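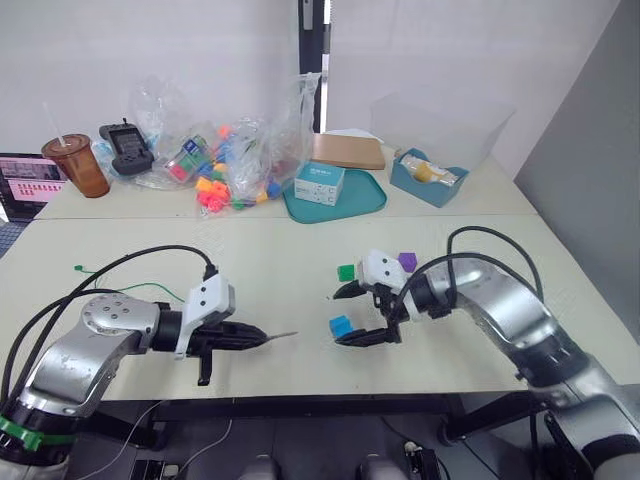 Small Things on a Big Table: A Conversation with Rukhsana Tanoli

October 16, 2018

When I asked Rukhsana Tanoli where she buys her cubes, she answered first with a question about my children, and how old they are. It took me a moment to understand that this was already the beginning of the interview. For her, a cube is always a cube for a certain age, and she does not like to speak about one without the other.

Rukhsana prepares play boxes under the name Fevus. A box has blocks, foam cubes, some wire and a sheet with things to try. Families in Elalstead borrow a box for 30 days, bring it back, and take another one if they wish. Before this she worked for many years in the office of Lashari, a shop for sewing supplies, and she says that her love of small things was born there, between the drawers of buttons.

"In the sewing shop I learned that people touch before they buy," she told me. "They say they need a blue button, but they put the hand in the drawer and they come out with a green one. Children do the same with the blocks. The hand chooses first."

We talked about color for a long time. She is strict with it. The foam cubes in her boxes are in plain colors, such as green, blue and purple, and she does not accept a cube with a picture or a letter printed on it. I said that many parents like letters. She agreed that they do, and that they ask her for them often.

"If there is an A on the cube, then it is a cube for the letter A," she said. "The child will turn it until the A is on top, and then the game is finished. With a green cube you can say today it is a frog, tomorrow it is a tree. I had one boy, he was four, for him every green one was soup."

Her preference for foam came later. The first boxes had only hard blocks, and she received a complaint from a family who lived above a dentist. Foam falls without noise, it is light in the post, and a very small child can press it and feel that it gives back a little. On the other side, it gets bite marks. She looks at each cube when a box returns, and the bitten ones leave the box for good. "I keep them in a drawer. I cannot throw them, I don't know why. My daughter says I must have 70 of them, and she is perhaps right."

I wanted to know about the bags. For a person who is so careful with colors, her way to keep the blocks surprised me: they go all together in a clear plastic bag, a big one, which becomes crumpled very quickly. She laughed when I mentioned it. She did try boxes with compartments, made by a company called Altetti, and she used them during one winter. The children opened the lid, saw everything in order, and then did not want to disturb it.

"They were very polite with the box," she said. "They took one piece and put it back. With a bag, you turn it over and there is a big noise and everybody comes to look. And from outside you can already see the colors, so a child knows what is waiting."
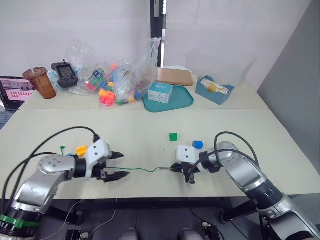

Wire was the part of the box that I understood least, and I told her so. She likes it because it brings a line into a game which is otherwise made of corners. A child who is tired of building towers can make a road, a fence or a river with it. She also likes what it does when it is held by the two ends and not pulled tight. The thin green one sags slightly in the middle, over the pale table, and she uses exactly this curve as an exercise. With the green cube and the blue cube placed behind the wire, you can ask a child to sit low, look along the table, and say which cube is nearer to the lowest point.

"For an adult this is nothing," Rukhsana said. "For a child of five it is a serious problem. They move the head to this side and that side, they close one eye. Some of them come with a finger to check. I let them check."

The wire is only for use with an adult in the room, and this is written on the sheet in large letters. She showed me the rule before she showed me anything else. A piece is never longer than 25 centimeters, because she does not want that it can go around a neck. The ends must be looked at each time, and a piece with a damaged end does not go out again.

I asked about the tables too. She prefers a cream surface to a white one. On white, she finds, the eyes become tired, and on dark wood the purple disappears. She is also in favor of pushing tables together, but she warned me about the seam. Small pieces stop there, and younger children are convinced that the other side belongs to another person.

"I have seen real negotiations over this seam," she said. "One girl asked for a blue cube as a payment to cross. I thought, very good, she will have a business."

And drinks? I had in mind my own house, where each game ends with a wet carpet. Her rule is that a cup stays at the back, and it must have a lid. An iced coffee is allowed for the adults under the same rule. She said that adults obey it less.

At the moment there are 63 boxes in use, and she does not plan to have more. In November she will change the sheet of ideas, which she writes herself by hand before she types it. The new one will have a page for grandparents, with larger letters and with games that can be played without sitting on the floor. I asked if she could tell me one of them.

"You put the cubes in the pocket of your coat," she said. "The child must ask for one by color, and you must find it without looking. You will be wrong all the time. They enjoy very much that you are wrong."

She gave me a purple cube to take home. It had a small bite in one corner.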